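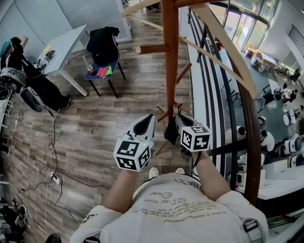 PRESS RELEASE
For immediate use

Palell to open sling and carrier library in Mukmont

Parents and carers in Mukmont will be able to borrow baby slings and carriers close to home from April, when Palell opens its second lending library in the town's Barros Rooms.

Palell has run a sling library in Collatside alongside its antenatal classes and postnatal home visits. Over the past year it made 845 loans to 559 households. Many of those families travelled in from Mukmont and the villages beyond it, a journey that takes two buses for anyone without a car.

The Mukmont library will lend stretchy wraps, woven wraps, ring slings, buckle carriers and a small number of toddler carriers. Each loan lasts 4 weeks and can be renewed once if no one else is waiting for the item. Families may have one carrier on loan at a time, or two where there are twins.

Every first loan includes a fitting with a trained adviser. The adviser shows the parent how to put the carrier on, how to check the baby's position and airway, and how to take the baby out again without help. Practice dolls are used first. Parents who prefer to try with their own baby straight away can do so with the adviser beside them.

Rosário Gouveia, who leads postnatal services at Palell, said:

"We see a lot of parents who were given a carrier as a present and have never got on with it. Often it is the wrong size, or the straps were set for somebody taller and have been left that way. Half an hour with an adviser usually sorts that out. Other people have not bought anything yet and want to try two or three kinds before they spend money, and that is fine too.

"Mukmont families have been asking us for this for a long while. It is not easy to get to Collatside with a baby of three weeks, particularly after a caesarean, and we know some people have simply gone without."

What it will cost

There is no joining fee. Loans of stretchy wraps are free for babies under 12 weeks. Other loans cost £6 for the 4 weeks, with a refundable deposit of £20. No deposit is taken from families receiving Healthy Start or Universal Credit, and they pay nothing for the loan. Staff will ask which of these applies but will not keep copies of any letters.

Palell has set aside £3,625 to stock the new library. The money came from ticket sales at last autumn's nearly new sale in Collatside and from fees paid for its evening antenatal course. Most of the stock has been bought new. The rest was donated by former clients and has been inspected for worn stitching, cracked buckles and missing labels. Donated carriers with no maker's label have not been accepted.
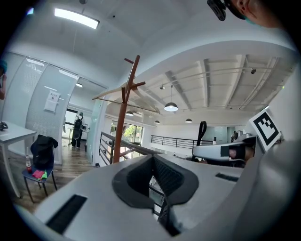 Palell Press Release No. 4

Opening times and booking

The library will open on two mornings a week from 9.30am to 12 noon, with one evening session a month from 6pm for parents who are back at work. Fittings are by appointment. Returns and renewals can be made at any session without booking.

Appointments last 30 minutes and may be booked through the Palell website or by telephone. Partners, grandparents and childminders are welcome to come along, and anyone who will be carrying the baby regularly is encouraged to be fitted too. Feeding and nappy changing are no trouble during an appointment, and a late start will be made up where the diary allows.

Parents of babies born early, babies with a low birth weight and babies with hip or breathing conditions should mention this when they book. They will be offered a longer appointment and may be asked to speak to their midwife, health visitor or consultant first. The library does not give medical advice.

Expectant parents can book from 34 weeks of pregnancy. Gouveia said that those who come before the birth tend to be more relaxed about using a carrier in the early days.

"They have already tied it a few times on their own kitchen floor or in front of the bedroom mirror," she said. "When the baby arrives they are tired, and it helps if the knots are familiar."

Cleaning and care of stock

Borrowers are asked not to wash items at home unless there has been a spill that cannot wait. All fabric is laundered between loans using a fragrance-free detergent. Anyone with an allergy to wool or a particular dye should say so on the booking form. Damage from ordinary wear is not charged for.

The Collatside library will continue with its present hours. Members may borrow from one library and return to the other, although items handed back this way can take up to a week to appear as returned on the system. No late fee will be charged for that week.

Palell is also looking for two part-time advisers to work at the Mukmont sessions. Training is paid. Experience of using carriers is useful but applicants do not need a background in health or childcare. Details are on the vacancies page.

ENDS

Notes to editors

1. Palell provides antenatal classes, postnatal home visits and equipment lending for families in Collatside and Mukmont.

2. Loan and household totals are for the Collatside library over its last full year of lending. A renewal is not counted as a separate loan.

3. Rosário Gouveia is available for interview by telephone on weekday afternoons. Requests to attend a session should be made in advance so that families who have booked can be asked for their consent.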